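The Long War Over the Hallway Door

My house has 13 interior doors, and at any given moment two of them won't close. They take turns. In February it is the bathroom and the linen closet. By August the linen closet has been forgiven and the bedroom has taken up the cause, usually at night, when shutting it requires a shoulder.

I live in Villca, a town that was built quickly for mill workers and has been settling slowly ever since. Everyone here has a door story. You can bring one up at the post office and lose a morning.
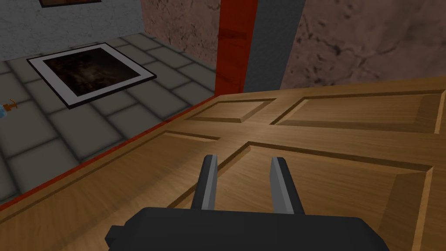

The usual advice is to get out the plane and take a little off the edge. I did this to the pantry door my first summer. I took a little off, and then a little more, with the confidence of a man who owns one tool. By winter the wood had shrunk back and there was a gap you could mail a letter through. My pantry now has a breeze.

Wood takes on moisture from the air and swells across the grain, then gives it back when the furnace comes on. A paneled door is a clever answer to this. The panels float in their grooves, free to grow and shrink inside a frame that mostly stays put. It works very well until someone paints it, and someone always has. My hallway door wears so many coats that the panels gave up floating long ago, and the whole slab now moves as one, like a family on vacation.

The people at Indoleo, the salvage yard out past the rail bridge, have 1,000 old doors leaning in rows and will sell you any of them except the one you measured for. I went in for a replacement and came out with a pair of hinges and a lecture. Check the hinges first, I was told. Tighten the screws. If the screws just spin, put in longer ones.

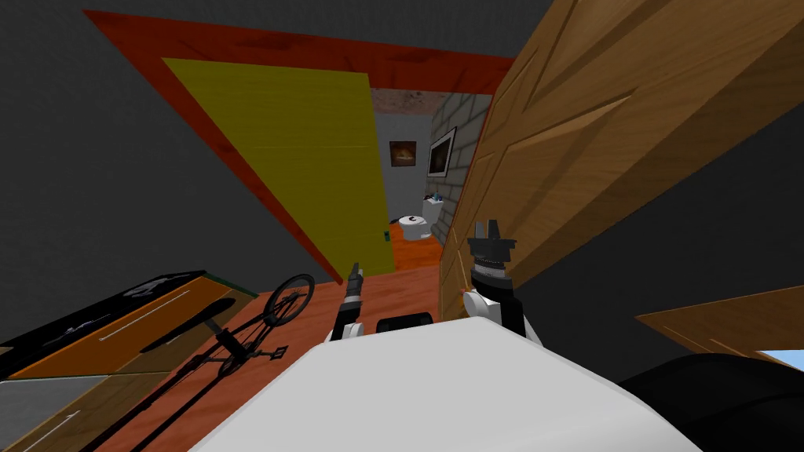

I had owned the house for 3 years and had never once tightened a hinge screw. It took one evening to do the entire upstairs. The bedroom door, which I had blamed on the weather, the foundation and the previous owners, swung shut with a click. I opened and closed it until I was asked to stop.

The hallway door remains. I have rubbed its edge with candle wax, run a dehumidifier beside it and spoken to it in a low voice. It still sticks at the top corner, so we leave it open and tell guests we like the light. 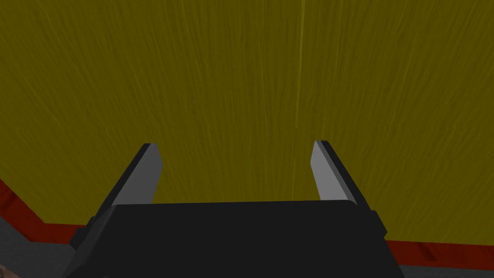 Wood grain in mustard yellow, with fine streaks running through it.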